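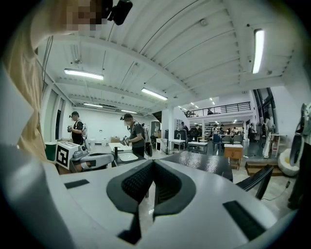
Zamwood's "better" bus timetable has fewer buses in it

Baert, the company that runs the town routes in Zamwood, announced on 29th August that its winter timetable will bring "a better, more dependable service for every part of town". The timetable was put on its website the same afternoon. Anyone who opens it and compares it with the old one will find that the last bus from the station to Zolton now leaves at ten to eight in the evening. It used to leave at twenty past ten.

The company does not describe this as a cut. Its notice talks about "moving resources to where passengers need them", and says the Zolton route carried 462 people after eight in the evening over the whole of the spring. How they were counted is not explained. Drivers on the route have had a faulty ticket machine on at least one vehicle for months, and regular passengers say they have often been waved on without paying. Asked whether those journeys were in the total, Baert said its figures were "robust" and did not add to that.

There is some good news in the new timetable, though less than the notice suggests. The number 4 will run every 15 minutes through the middle of the day instead of every 20, and the stop outside the health centre comes back into use after being closed for the roadworks. The morning buses to the college are unchanged. The notice lists them as an improvement all the same.

Mervin Hawthorne works late shifts at the Zoltetti bakery on the Zolton road and finishes at nine. He has taken the bus home for six years. "They say I can book a shared taxi through the app," he said. "I tried it on the first night. It offered me a car at twenty to eleven and then cancelled it. I walked, and it took me 65 minutes."

The shared taxi is the part of the plan that deserves a harder look. Baert says it will cover all the evening journeys lost from the timetable, at the same fare as the bus. It has not said how many cars there will be, or who will pay for them once the trial ends in January. A similar promise was made when the Sunday buses went. That service lasted one summer, and the phone number printed on the old stops no longer connects.

A petition against the change had 2286 names by the weekend, a good many of them from people who, by their own comments, drive everywhere. That may weaken it. The council, which pays part of the cost of the evening routes, says it was told about the timetable in advance and "noted" it. It would not say whether it had asked for anything to be altered, or whether its payment will go down now that there are fewer buses to pay for.

Baert has promised to look at the evening service again in the new year and to publish what it finds. It made the same promise about Sundays, and those findings have yet to appear.

Comments on the timetable can be left at the travel desk in Zamwood station, which is open until six on weekdays. Printed copies are due there next week.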